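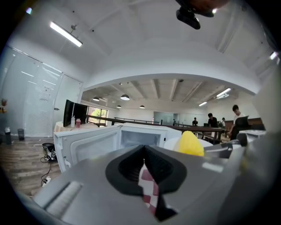
I own 18 fountain pens and can write with four of them. The other fourteen leak, scratch, or sulk. I mention this so you know what kind of expert you're dealing with.

The latest is a Plallar lever filler, the short one with the ring on top, meant to hang from a ribbon around the neck of somebody more elegant than me. Noreen Kazmi spotted it in a junk box at the Batuvthorpe antiques fair and waved me over, which was either kindness or revenge for the inkwell. The dealer wanted 50 dollars. I said the lever was stuck. He said they all stick. I paid him 50 dollars.

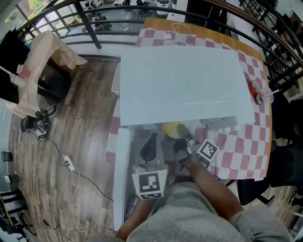

Plallar collectors argue mostly about color. The catalog calls the red swirl "coral" and the yellow "canary," and forum people have fallen out for years over whether a faded coral should be listed as a third shade. My own vote is that old plastic fades and we should all go outside more. Hold one up to something plainly red, like the cup on that pink-and-white checkered tablecloth, and a true coral ought to lean toward orange. Mine leans toward brown. I've been told this is rare, by a man who was selling one.

The number stamped on the barrel is 236, so it's the ladies' model with the narrow clip-less cap. The 1075 is the same pen an inch longer, and costs three times as much for the inch. Fouzia Rizvi has both and says the nibs swap, though her 1075 has a Ferkik nib in it that somebody filed down to fit, so I don't know that I'd take her word on nibs.

The sac had turned to something like burnt toast. I picked it out with a dental tool over two evenings, got the lever moving with a hair dryer and some bad language, and put in a new sac a size too large. It now holds plenty of ink and won't let go of any of it. I have a Kakakhel pressure bar on order.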